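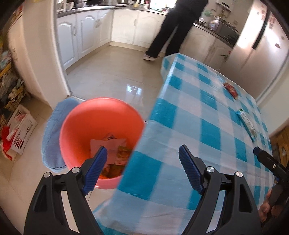
Teresa Rocha reckons it's the cable and not the spring, and she's usually right about these, but I've swapped the cable and it still does it so asking here before I order anything.

Jul 21, 2025
Posted by marlpit

Problem is the left finger on a hand-held gripper. Two finger type, ridged blue pads, you squeeze the handle and they close. Picks up wrappers, snack packets, bits of paper, drops them in a bucket. We log the opening width the whole time so the arm at Platosar can learn from it later.

After 300 or so squeezes the left finger stops coming all the way back. Sticks part open. Log says fully open, finger clearly isn't. Then next squeeze it jumps free with a snap, and yesterday it caught the side of my thumb. Not badly, skin pinched, no blood, but I don't want to hand it to anyone else like that.

Done so far:
- new cable
- cleaned the pads (crumbs in the ridges, quite a lot)
- turned the logger off and on, recalibrated at 220
- loosened the pivot screws a touch. better for ten minutes then worse

The right finger is fine. Second gripper is fine too, same batch, same age. Had them both since April. What am I missing?

Rivadeneira_bench

Stop using it first of all. A finger that sticks then lets go is storing up force somewhere and one day it's not the side of your thumb.

It's the pivot. You loosened the screws, it got better, then worse, that's the giveaway. There is a thin washer under each of the two screws on that side and one of them will have worn or gone in cockeyed. Finger tilts, rubs on the body, sticks. New cable won't touch that.

What I'd do:

Power off, battery out. Take the cable off the finger before you undo anything, otherwise it pings.
Screws out, lay them down in the order they came. Look at the washers. If one is shiny on one edge only there's your fault.
Swap both washers, not just the bad one. Tiny dab of dry lube, NOT grease, grease and crumbs makes paste.
Do the screws up till the finger just stops wobbling, then back an eighth of a turn. Thread lock on them or they'll walk loose again.

Then work it by hand with the cable still off. Should flop open and shut on its own wieght. If it doesn't, don't put the cable back on, something's bent.

The log is a seperate thing. On ours the sensor reads the handle and not the finger, so if the finger sticks it has no idea. I'd bet yours is the same. Means every recording since it started sticking has the wrong width in it. Bin them or flag them. We didn't, and the arm learnt to let go of things half way to the bin. Took us ages to work out why.

clostaldale dave

had this. was the spring. mine are from Bustudia and the springs are rubbish, change them every 3,000 squeezes whatever the leaflet says

marlpit

Right, had it apart. Washer under the lower screw on the left, worn to nothing on one side. Other one not great either. Spring looks ok dave but will change it while I'm in there, ta.

And yes sensor is on the handle. Checked back and there are 3 sessions where the pads obviously aren't open and the log says they are. Flagged the lot, told Platosar. They weren't thrilled.

Does anyone know the washer size? Mine's too chewed to measure. Will try the ones off the good gripper as a pattern tomorow if not.

Rivadeneira_bench

Measure the good one, don't guess. And don't swap them over to "see", you'll end up with two bad grippers.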